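About Minby

Minby looks after small bathrooms in let flats and guest houses. Isauro Aguirre set the business up after years of managing rentals, having heard every promise a cleaning firm can make. We don't offer a "deep refresh" or a "hotel finish", as we have never met two people who agreed on what either one meant. We have 4 staff and look after nearly 600 bathrooms.

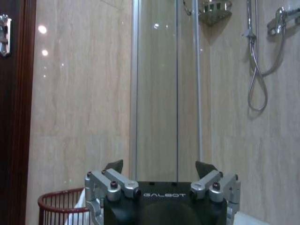 Small bathrooms are harder work than large ones, whatever the price lists say. There is little room to kneel and the shower takes up most of what there is. We start at the door and work inwards. A polished wooden door frame like the dark reddish-brown one here gets a soft cloth and very little water, and we keep sprays well away from it. Chrome fittings are buffed dry.

We are doubtful about miracle products too. Isauro tests each one for 2 months before it goes in the bag, and most don't make it.

Our sister firm, Boller, handles linen and towels. Prices are on the next page.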